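News from the Disassembly Bench

Those of you who have been reading these updates since the beginning will remember that our April item ended on a bit of a cliffhanger, with Zahira Harahap promising she would have real numbers for us as soon as the second round of Voltumum was through. Well, the round is through, the numbers are in, and she was kind enough to sit down with me over a very long coffee and walk me through the whole thing – twice, in my case, as I got lost the first time somewhere in the middle of the force readings.

For newer subscribers, Voltumum is our project on teaching a robot arm to take apart and refit old office computers, the kind that come to recyclers by the truckload. The question Zahira and Pádraig Kavanagh have been chewing on is a simple one to say out loud. When the arm is closing in on a small part, how much should it trust what it sees, and how much should it trust what it feels?
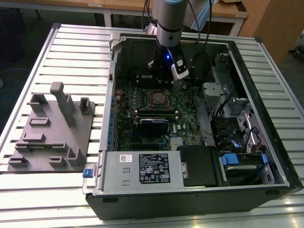

Zahira's method, which the group has taken to calling Toft, splits every reach into a seeing half and a feeling half. In the seeing half, a policy trained on demonstrations steers the gripper toward its target using camera views alone. Somewhere close to the part, a second and much smaller network takes over, and this one pays most of its attention to the force at the wrist. The trick is in deciding when to hand over, and the old approach used a fixed height above the board. That works nicely on a bare board on a bench, but a real tower is a crowded place. With the case on its side and the drive cage standing at the right, the power supply stretched along the bottom and that bundle of red, yellow and black wires running beside the cage, a single height can't suit every part you might want to reach. Toft learns the handover point from the demonstrations themselves, so it can switch early near a cable and late over something open like the processor socket.

The training set came to 3177 demonstrations, all of them recorded by people steering the arm by hand, and I'd like to say a big thank you to everyone who took a turn at the controls! Pádraig went through every last one and marked the moment where the operator visibly slowed down. Those marks turned out to be wonderfully useful, although he has asked me to pass on that he would prefer a different hobby next spring.

For the test itself, each method got 40 tries at bringing the gripper down to the processor socket and closing the retention lever, with the tower shifted a little between tries. The fixed-height version, which we call Ikeo after the earlier project it grew out of, failed 15 times. Toft failed five times. Zahira was careful to tell me that this is one task on one type of computer, and that she wouldn't want anyone repeating those figures as if they covered every machine in the warehouse.
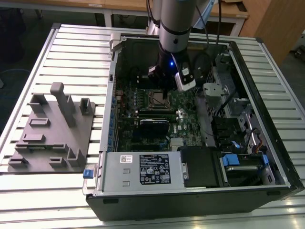
What pleased her more than the totals was the way the failures looked. With Ikeo, a bad try usually meant the fingers touched down beside the lever and kept pressing until the safety limit stopped the arm. With Toft, all five bad tries ended in the arm backing off and hovering, as if it had thought better of the whole business. A stalled arm can simply be sent round again, while a bent lever means somebody has to go looking for another board.

There is still plenty to fix. The handover gets jumpy under strong overhead light, when shiny metal throws the seeing half off, and Pádraig suspects we need more demonstrations recorded at different times of day – he has already drawn up a list. Memory modules are next, and after them the drives, where our partners at Renilska have offered to lend us a batch of older cases with a different layout inside.

Zahira is writing up the method now, and she'd love to have a few fresh eyes on the draft, especially from anyone who has worked with force sensing on small parts. If that's you, please drop her a line or stop by the lab any afternoon.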